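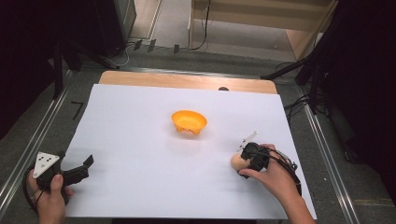

*A small orange bowl on a sheet of white paper*

The **Prutberg Register of Personal Effects** (often called the **Prutberg Register**) is a catalogue of belongings recovered from former detention sites in the Rodura district. It was set up to help relatives trace people who disappeared in custody during the Grotska emergency, and its records were later admitted as evidence in criminal proceedings. The register is kept in Prutberg and is open to families, their lawyers and accredited researchers.

The register was opened to the public on Oct 27, 2020. At that point it held 737 entries. Further recoveries at the Grotska brickworks brought the total to 859, where it stood at the last published revision.

## Background

During the Grotska emergency, security forces held detainees at a number of improvised sites in and near Rodura. These included a teachers' college, two grain stores and the brickworks on the Grotska road. Most sites kept no proper custody records. Where lists were kept, they were usually handwritten, gave only a surname and an initial, and were in several cases destroyed before the sites closed.

Relatives who asked about missing people were commonly told that the person had been released or had never been held. The district prosecutor opened files on only a few of the complaints. Families' groups began keeping their own lists, using letters, bus tickets, witness statements and accounts from released detainees. These lists overlapped and sometimes contradicted each other, mainly over spellings and dates of arrest.

After the emergency regulations were lifted, clothing and household goods were found in storage rooms at the teachers' college. Some had been labelled with cell numbers. Families asked that everything be kept together until it could be examined, and the Prutberg municipal archive agreed to store it. A first inventory was made by hand over one winter. It was arranged by storage room, and relatives found it hard to use because it described most garments only by type.

## Establishment

The register was created under a written agreement between the municipal archive, the regional ombudsman's office and three families' associations. The agreement gave physical custody of the objects to the archive and gave the associations a say in how the catalogue was published. It also set out what would happen to an object once it was claimed.

Funding was the main difficulty in the early period. The municipality paid for shelving and a reading room, while cataloguing was paid for through short grants. Work stopped twice when these ran out. The second stoppage lasted until November of the same year, when the regional assembly added the register to its ordinary archives budget.

The ombudsman's office wanted the register limited to objects with a known place of recovery. The associations argued that items handed in anonymously should also be included. Under the compromise reached, anonymous deposits are listed in a separate series with the letter R before the number, and are marked as having no confirmed origin.

## Contents

The catalogue is divided into five series:

| Series | Source | Access |
|---|---|---|
| C | Teachers' college, Rodura | Open |
| G | Grain stores | Open |
| B | Grotska brickworks | Open, with some entries withheld |
| P | Papers and letters | By appointment |
| R | Deposits of unconfirmed origin | Open |

Clothing and footwear make up the largest share of entries. Other categories are spectacles, keys, kitchenware, religious items, belts, combs and tools. Items found together are given consecutive numbers and a shared group mark. A pair of shoes counts as one entry, as does a set of keys on a ring.

Series P holds documents found in coat linings and bags, including identity cards, receipts and unsent letters. Letters addressed to a named person are not shown to researchers unless that person or a close relative has consented. Where the person cannot be found, the letter stays closed.

## Recording methods

The archive adopted a recording manual before the second round of cataloguing began. Each entry has a description, measurements, a note on condition, the place and date of recovery, and a list of everyone who has handled the object. Corrections are added below the earlier text, and the original wording is kept so that a court or family can see what changed.

Cataloguers are told to use plain terms and to avoid guessing at ownership, age or sex from the style of an item. Colours are matched to a printed chart. Writing, repairs and laundry marks are recorded separately, as these have led to more identifications than any other feature.
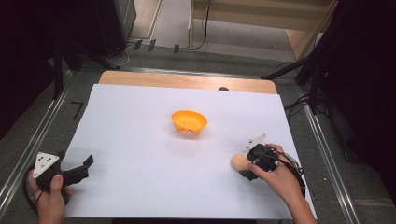 The manual's section on photography was written after the associations complained that the first set of pictures was of little use to relatives. Many had been taken on patterned floors or shelves, with several items in one view. The revised rules call for one object at a time, on a plain background much larger than the object itself. The effect is easy to see with a yellow-orange bowl on a white sheet, where the wide rim and the short rounded feet both stand out clearly. Printed decoration must be turned towards the lens, so that a face on the side of a bowl like this would be recorded along with its shape. A second photograph is taken from directly overhead, and a third shows any damage.

Objects are not cleaned before they are photographed. Soil is removed only where it hides writing or is causing decay, and samples are kept in numbered bags. The rule was criticised by some relatives, who found the images distressing, and the online catalogue now shows a line drawing first for certain entries. The photograph can be opened separately.

## Use by families

Visits to the reading room are made by appointment. A family is asked to give its own description of missing belongings before seeing any photographs. Staff then prepare a selection that includes the closest matches as well as unrelated items of the same type. The procedure was borrowed from identification practice in criminal cases and is meant to reduce mistaken recognitions.

In its first 15 months of public operation the archive received around 400 requests. Most came from within the region, and a smaller group from relatives living abroad, who can take part by video. A recognised object is recorded as "attributed" when there is supporting evidence, such as a dated family photograph or a tailor's mark, and as "recognised" when there is none.

Families may take attributed objects home once the prosecutor has confirmed that they are not needed as evidence. Many have chosen to leave them in the archive. When an object is returned, its entry stays in the catalogue and the photographs are kept.

## Use in legal proceedings

Entries from series C were first put before a court in the Rodura custody trial, in which former staff of the teachers' college site were charged with unlawful detention and ill-treatment. The prosecution used the register to show that people who had been reported as released had left behind shoes, medicines and identity papers. The defence argued that the objects had been moved between rooms before the first inventory and that their location proved nothing.

The court accepted the entries as evidence that the objects had been present at the site. It declined to draw conclusions from the particular room in which an item was listed, as the early inventory did not record who had made each note. The judgment was partly upheld on appeal – two convictions were confirmed and one was returned for retrial.

The ruling led to a change in practice at the brickworks. Recoveries there were attended by a court-appointed recorder, and each item was sealed before leaving the site. Series B has since been relied on in a civil claim for compensation, which was settled before hearing.

## Criticism

The register has been criticised for its slow pace and for the number of entries withheld from series B. The archive has said that these relate to open investigations and are reviewed every six months. One families' association left the governing agreement over the issue and later rejoined as an observer.

Researchers have pointed to gaps in coverage. The grain stores were back in commercial use before any search was made, and series G is small as a result. Objects sold or given away by guards are also thought to be missing, although a few have come back through series R.

A separate dispute concerned the Owen collection, a private group of items bought at markets in the region and offered to the archive on condition that it be displayed under its own name. The archive refused the condition. The collection remains in private hands and its contents are not listed in the register.

## See also

- Grotska emergency
- Rodura custody trial
- Enforced disappearance
- Chain of custody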